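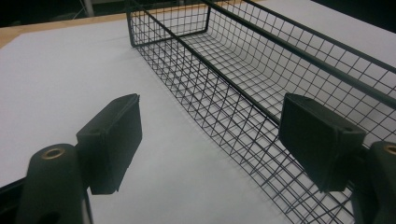 Figure 4. Black wire mesh basket on a white sheet.

3.2 Container type and storage loss

Households in the Torov survey kept onions and shallots in whatever they had at hand, and we grouped these containers into open mesh, slatted crates, cloth sacks and closed bins. Rectangular wire baskets (Figure 4) were counted as open mesh whatever the size of the grid. Baskets lined with newspaper were moved to the closed group if the lining covered the floor and at least one long side.

Of the 2,487 bulbs weighed at the start of the storage period, those in closed bins lost the most to rot and those in open mesh lost the most to drying. The two kinds of loss partly cancel out in total weight, and for this reason we report them separately. Villalobos found the same pattern for garlic in her Trivine study, although her households stored in cellars and ours mostly used pantries and stairwells.

Sprouting did not follow container type. It was tied more closely to room temperature, and bulbs kept next to a stove or boiler sprouted early in all four groups. The Sterkoven variety sprouted later than Hodoroagă in every room type. We did not record light levels, so we cannot say how much of the difference between pantries and stairwells is due to light.

Of the households first visited, 87 agreed to weigh their bulbs each month and 47 were still doing so in April. Those who dropped out had smaller stocks on average – many had simply eaten them – and the late figures therefore lean toward larger households. Losses for the last month should be read with this in mind. We return to the effect of stock size in Section 3.3.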